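Changes to the household storage and lost items service at Brutelton

Residents of the Brutelton and Ospina buildings will be aware that the present arrangements for storage, lost property and the disposal of unwanted household goods have been in place for a long time. The housing association has now completed its review of these arrangements, and the revised service will begin in June. This item sets out what will change, what will stay the same, and what residents are asked to do beforehand.

The basement stores

Each flat in Brutelton will continue to have the use of one locker in the basement. The lockers in Ospina are larger but fewer, and will be offered first to households without a balcony cupboard. Residents who already hold a locker in Ospina will keep it for as long as they live in the building. A locker may not be passed on to a neighbour or let to a person outside the building, and any such arrangement now in place should be brought to an end before the new service begins.

The association has received many letters on the subject of goods left in the basement corridors. The corridors form part of the escape route and must be kept clear at all times. From June, any article found in a corridor will be labelled and left in place for one day. If it has not been moved by then, it will be taken to the Clorasum depot, where it will be held for 14 days. The owner may collect it on showing proof of address. No charge will be made on the first occasion. On any later occasion a charge of £40 will be added to the service account for the flat.

Prams and wheelchairs are treated separately. A marked bay has been provided beside the lift in each building, and residents may leave these items there overnight. Bicycles should be kept in the cycle store, for which a key can be obtained from the office.

Paint, gas bottles, petrol and car batteries may not be kept in the lockers under any circumstances. The insurers have asked for a yearly inspection, and residents will be given notice in writing before it is carried out. It is not necessary to be present, although those who wish to attend may arrange a time with the office.

Small fittings and spare parts

A number of residents asked during the review whether the association could keep a stock of the fittings most often needed in the flats. The buildings were completed at different times and the fittings are not all of one pattern, so that a resident who has lost a window key or a cupboard knob may find that the shops no longer sell a match. The association has agreed to this request. A parts shelf will be opened at the Clorasum depot, and sound fittings taken out of flats during repair work will be cleaned, sorted and placed on it.

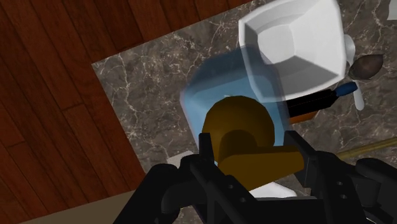 Parts will be supplied free of charge to tenants. Leaseholders will be asked to meet the cost of any new part, but will pay nothing for a used one. Requests should be made to the office, giving the number of the flat, the room concerned and, where possible, the measurements of the old fitting. Residents should not remove a fitting from a shared door or window in order to bring it in for comparison.

Residents are reminded that front doors to flats are fire doors. Their locks, hinges and closers may be replaced only by a contractor approved by the association. The parts shelf will not hold items for these doors, and requests will be passed to the repairs desk. Gas and electrical parts are likewise excluded.

Unwanted goods

The yearly collection of large household goods will be carried out as before by Claka, which has held the contract since the Ospina building was opened. Each household may put out up to three large items. These should be brought to the yard after 7 a.m. on the morning of the collection and should on no account be left there the evening before. Dates will be posted in the entrance halls.

Items in good order may be offered to other residents through the notice board. The board in the Brutelton hall has been cleared of old notices, and in future each card will be taken down after one month. Cards should give a flat number and a brief account of the item. Business cards and printed advertisements will be removed.

Cost of the revised service

The association has set aside £2000 for shelving, labels and signs in the first year. This sum will be met from the existing repairs fund and will not lead to an increase in the service charge. A further £100 has been allowed for the cutting of new locker keys. Residents who have lost a key are encouraged to ask for a replacement before June, as keys requested after that time will be charged at cost.

What residents are asked to do

Residents are asked to check that their locker carries the correct flat number, to remove any goods now standing in the corridors, and to return the storage form delivered with this newsletter. Forms may be handed in at the office or placed in the box by the main entrance. Large print copies are available on request, and staff will be glad to complete the form with any resident who would find this helpful.

Where no form is received, the association will assume that the household wishes to keep its present locker. Questions about the yearly inspection should be sent to the office in writing. Questions about the collection of large items should be put to Claka directly, using the telephone number displayed in the entrance halls.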